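# Notes on Recording Demonstrations at Wirnitz

The shortbread box task entered its second month in August, and the procedure has now settled.
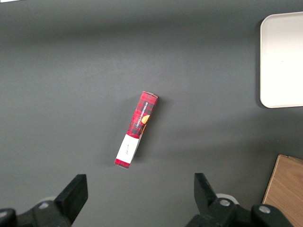 How many demonstrations does a task of this kind require? We record 110 per object and set aside 21 of them for checking.

Each operator guides the arm by remote control and closes the gripper on the box only after a full stop. Attempts are limited to 60 seconds. Longer recordings are discarded - they tend to contain hesitation, which the Tindov software learns as faithfully as anything else.

The starting angle of the box is changed before every attempt. Operators are asked to work in pairs and to trade places after about 2 hours. Recordings are stored under the object name, followed by the operator number.

The next object will come from the Stokunix set, and the same limits will apply.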